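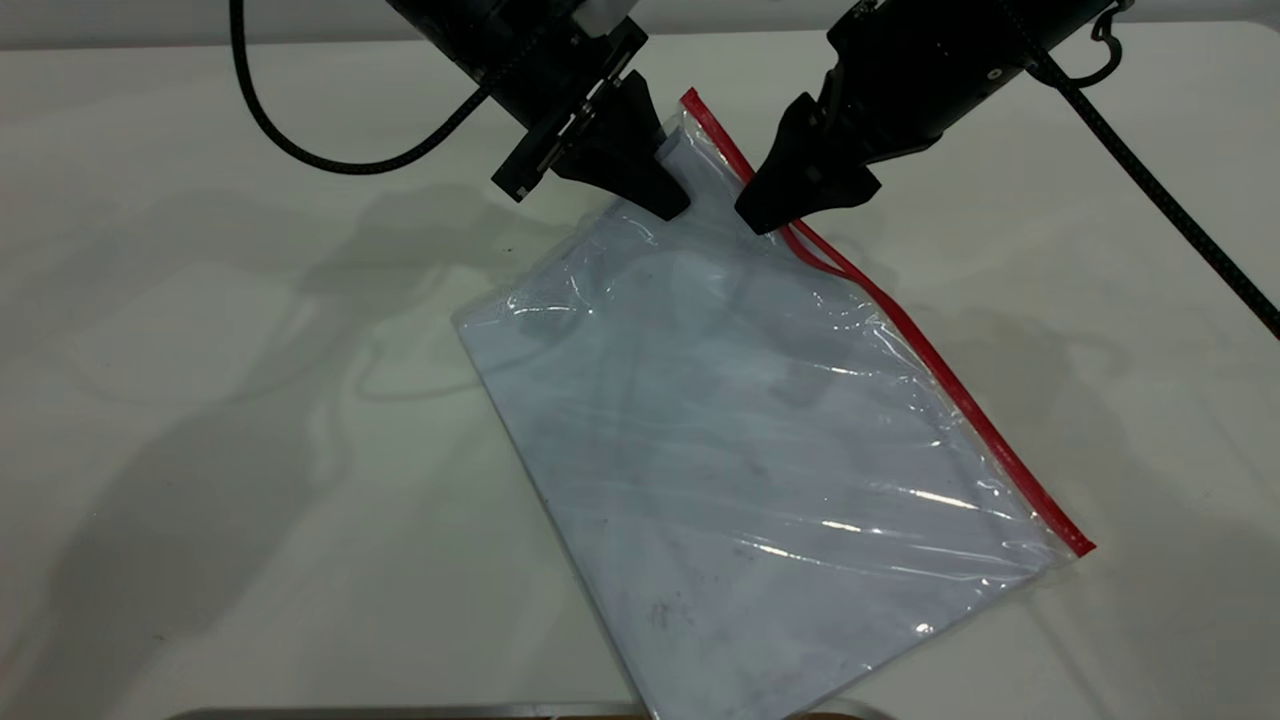
*Clear zip-top bag with a red zipper seal.*

# Specify the Closure, Then the Film

Purchase specifications for reclosable bags are written by people who think about film. A typical sheet gives resin, thickness, width, length, clarity, and a tolerance on each. The closure gets one line, usually "press-to-close zipper," and sometimes a color. I have read a good many of these sheets while working as a packaging engineer for a dry goods packer and later for a hardware distributor, and I think the emphasis is wrong. On a reclosable bag the closure should be specified first and in the most detail, and the buyer should be willing to accept a cheaper film to pay for it.

The argument applies mostly to bags that are opened more than once. A bag that is filled, shipped, torn open, and thrown away needs a good heat seal and doesn't need a zipper at all. That point deserves its own paragraph later.

## What the film does

Film thickness is easy to measure, easy to dispute, and easy to price. A receiving inspector can put a micrometer on it and write down a number. For these reasons it has become a stand-in for quality in general. Sales sheets encourage this. The "heavy duty" version of a bag is nearly always the same bag in thicker film, with the same zipper profile welded or extruded onto it.

Thicker film does resist puncture. If the contents are wood screws or bracket stock, puncture is a real concern and the extra material is money well spent. For flour, dried beans, cotton swabs, gaskets, printed forms, or most of the other things that end up in such bags, puncture is rare in normal handling. Moisture and spillage matter more, and both of those usually go out through the top.

There is a second effect that buyers tend to miss. A stiffer film carries more load into the zipper when the bag is bent or squeezed. The two walls want to spring apart, and the profile has to hold them together. Moving to a heavier film without changing the profile can therefore give a bag that opens by itself more often than the light one did. I saw this at Foltley, where a pantry line was upgraded on the strength of customer complaints about "flimsy" bags. Complaints about flimsy bags went down. Complaints about spilled product went up, and the savings on replacements disappeared in the first quarter.

## What the closure does

A press-to-close zipper is a rib and a groove, or several of each. Its behavior depends on the shape of the hook, the stiffness of the base strip, the friction between the two faces, and the way the ends are crushed at the side seals. None of these can be judged by looking at a closed bag from the outside.

Four properties should be on the sheet.

**Opening force from the outside.** This is what the user feels. Too low and the bag opens in a drawer. Too high and users pull the film off the zipper or give up and use scissors, at which point the closure has no value.

**Opening force from the inside.** This is what the contents feel. A well-designed profile is asymmetric: it takes more force to open from the product side than from the user side. Many low-cost profiles have almost no asymmetry. The supplier will rarely volunteer the number, and the buyer will rarely ask.

**Retention after cycling.** A profile that closes well on the first use may not do so on the fiftieth. The test should state a number of cycles and a required fraction of the original force. My own sheets called for 30 cycles on consumer bags. I would argue for more on anything used in a stockroom.

**Leakage at the ends.** The zipper has to be flattened where it meets the side seals, and that is where a water test usually finds the leak. A bag can have an excellent profile and fail here every time.

Xiuying Gu, who ran the incoming test bench at Haberkorn while I was there, put all four into a one-page method that used a hand force gauge, a clamp, and a tray of colored water. It took 8 minutes per sample. The method wasn't elegant and the results had a wide spread, but it sorted suppliers in an order that matched the complaint log. The micrometer readings did not match it at all. When we compared two lots with the same nominal film from Tasero and Vostilow, the thickness figures were indistinguishable and the end leakage was not.

## The tactile and visual signal

A closure also has to tell the user that it is closed. The industry has settled on a few ways of doing this: a colored track, two tracks of different colors that appear to blend when mated, a ribbed surface that clicks under the thumb, or a slider.

I favor color on the track and a click, used together, and I would leave the slider off in most cases. The slider closes reliably across the middle, but it needs a parking notch at the end, and the notch is one more place to leak. It adds a loose part to the waste. It is helpful for users with limited hand strength, and where those users are the market it should be kept.

Color is cheap. A tinted strip costs very little compared with a clear one, and it shows the user where to press. On a fully clear bag the zipper is hard to find in poor light, and a user who can't find it will press the film above or below it and assume the job is done. The choice of color matters less than contrast with the contents. Blended-color tracks are clever in principle, but they rely on color vision that a meaningful share of users don't have, and they are misread under yellow light.

The click is worth more than the color. It can be felt without looking and it reports on the exact place being pressed. A ribbed profile costs more tooling and slightly more resin. Carola Ruppert, a buyer I worked with for several years, objected to it on every contract on the ground that no customer had ever asked for it. She was right about the customers. People don't ask for a click; they report that the last bag "didn't stay shut," and the connection has to be made by somebody on our side of the transaction.

## The cost objection

The usual reply to all of this is price. A better profile with proper end crush raises the cost of a bag, and bags are bought by the 1000 on thin margins. Nobody disputes this. My position is that the money is already in the bag and is being spent on the wrong part of it.

Resin is the largest part of the material cost in a plain reclosable bag, and the walls use most of it. A modest reduction in wall thickness pays for a considerable improvement in the zipper. The lighter film also puts less spring load on the closure, so the two changes help each other. At Haberkorn we moved 44 part numbers to this arrangement over one contract period. The unit cost was flat. A handful of part numbers with sharp contents were moved back after punctures in August, when the summer freight was heavier and the cartons were stacked higher than they should have been. I count that as a sorting error on my part. Those items belonged on a separate sheet from the start.

## Where the zipper should be left off

A large share of reclosable bags are never reclosed. Hardware kits are the clearest case. The customer opens the bag, installs the contents, and discards it. The zipper adds material, slows the filling line, and makes the bag harder to recycle in the few places that will take it. Packers use it because it looks like a better product and because it avoids buying a heat sealer.

I would accept a rule that no bag gets a zipper unless the packer can name the second time it will be opened. Applied strictly, this would remove the zipper from more than half of the bags I have handled, and the savings could go to the ones that need it.

## What should change on the sheet

The practical request is small. Put the closure section above the film section. State the opening force from both sides, with a range on each. State the number of cycles and the retention required. State the end leakage test and who performs it. Give the track color and whether a click is required. After that, give the thinnest film that passes the puncture requirement for the actual contents, and let the supplier quote against it.

Suppliers will say that they don't hold data for some of these properties. In my experience the better ones do, and the rest can produce it within a week of being told that the order depends on it. A sheet that can be met by any bag of the right size is a size chart, and it should be priced as one.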